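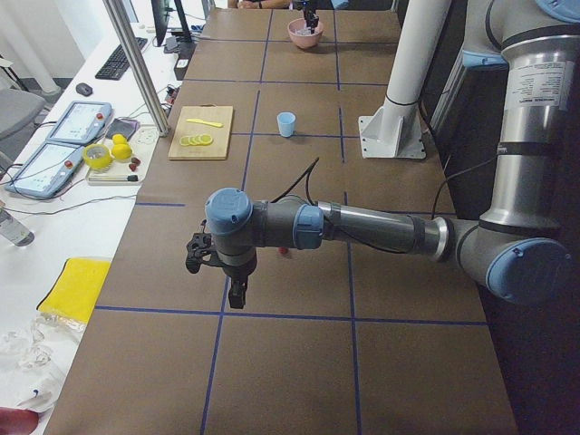

The man from Corkasent wanted 3000 for the well, and Simone Honorato wanted to know what was in it.

"Water," said Jailson Caldeira.

"So you say."

"Blessed water. My grandmother drank it and lived to be ninety-six."

Simone had met the grandmother once, in Mapplebeck, at a funeral. She had drunk gin. The whole town of Skarnham seemed to have forgotten that, now that buses were coming up from Nulwood with people who limped on the way in and said they felt lighter on the way out. Of course they felt lighter. He charged them at the gate. 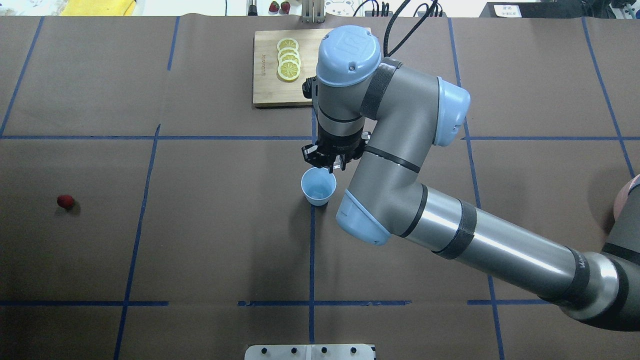 The small blue cup, upright on brown paper.

He poured her a drink and pushed it over. She looked at it for a while. It smelled like pennies.

"My knee hurts," she said. "The left one. Let's see."

She drank it all. They waited. A truck went by on the road, and Jailson looked at his shoes.

"Well?" he said.

"Still hurts."

"It takes until September - for some people."

Simone put her checkbook back in her bag and asked him what time the bus left.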